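Chore Station Inspection Checklist, with Comments
Site: Okoro workshop, bench 14
Date: 17/05/2021
Task under review: sorting small household items into a tray (keys, tags, loose hardware)
Sheet revision: June issue to follow

Purpose of this sheet: to decide whether the station can run the sorting chore without a person at the bench. Each line is marked OK, FIX or HOLD. Comments are for whoever signs off on the next run.

1. Emergency stop within reach of the operator
OK. Tested twice from the standing position and once from the stool.

2. Speed limit set for shared space
OK. Set to the Pronov low profile. Do not raise it to make up lost time.

3. Gripper finger pads secure
OK. Pads checked by hand with power off. Recheck after every 40 picks.

4. Work surface covered and marked
FIX. The white foam is stained and smudged. Blue marks on it are faint and should be redrawn before the camera is recalibrated.

5. Tray in position
OK. Black tray, low rim, at the far right part of the table. It is not square, so the Testell placement grid does not fit it. Use the hand-entered outline.

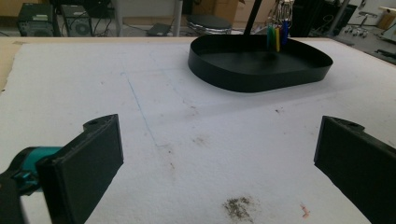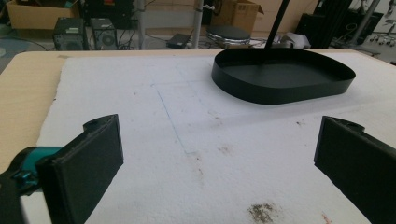

6. Floor clear around the bench
FIX. Move the computer towers and cardboard boxes back to the wall. Tie up cables. Walking path must be clear on both sides before an unattended run.

7. Loose items accounted for
HOLD. Key rings are the hard part of this chore. Tags slide over each other, and a ring can hook on a finger pad and get carried back out of the tray. The Akel software reports a drop as soon as the fingers open. It does not check that the item stayed behind. Until it does, a person has to look.

8. Recovery after a missed pick
HOLD. The arm retries in the same spot. With a flat item that has shifted, it will press on the foam and try again until it times out. Limit set to three tries, then stop and call.

9. Run log reviewed
OK. Last full run was 702 picks. Boxes and blocks gave no trouble. Most of the stops came from anything on a ring, a string or a strap.

10. Unattended operation
HOLD. Not approved. The target is 1,000 picks in a row with no hand on the bench, and we have not met it. A person can sort a drawer of keys in a few minutes and talk on the phone while doing it. The station needs a clean surface, good light and someone nearby.

Approved use until next inspection: attended runs only, rigid items only. Key rings may be used for testing with one operator at the stop button.

Open actions: redraw marks (item 4), clear floor (item 6), request a drop check from Akel (item 7). Reinspect items 7 and 8 after the software update. Keep the old sheet in the binder.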